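Introduction to Robot Manipulation
Handout 4: The Burger Assembly Exercise
Instructor: Ntombi Chauke. Laboratory assistant: Evander Shearer.

Purpose

Students will program a two-finger gripper to take toy ingredients from clear plastic holders and stack them on a tray. The exercise follows the grasping lectures and counts toward the November laboratory grade.

Preparation

Each team has 58 minutes at the station, including setup. Read Section 2 of the Rillent station manual beforehand and bring a written stacking order. Teams may choose any order that begins and ends with a bun or a lettuce leaf – state the choice on the cover sheet.

Procedure

1. Confirm that the tray lies between the two rows of holders before enabling motion.
2. Approach each ingredient from above, with the fingers open on either side of it.
3. Close at low force. The bun halves are wide and the cheese is thin, and a single grip setting will not serve for both.
4. Lift clear of the holder before turning the wrist.
5. Release over the tray at the lowest height that avoids contact with the layer underneath.

Record the wrist angle and finger opening at every grasp. A failed grasp is entered in the log in the same way as a successful one.

The ingredients stand on edge in their holders.

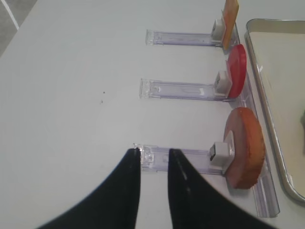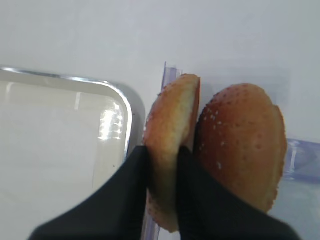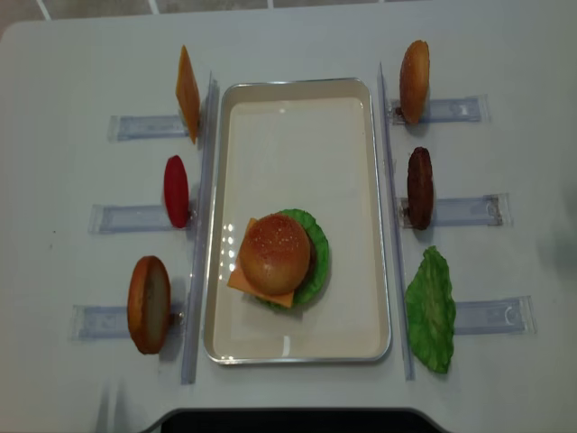

Reports are limited to 700 words, excluding the log. The discussion should address the turn from upright to flat, where most placement error arises – a sketch of the wrist path is expected. Teams that share log data must name the other team.

Craig Paterson will hold a help session in the laboratory at 2 p.m. Requests to change partners should be sent to Morag Guthrie before the first station booking.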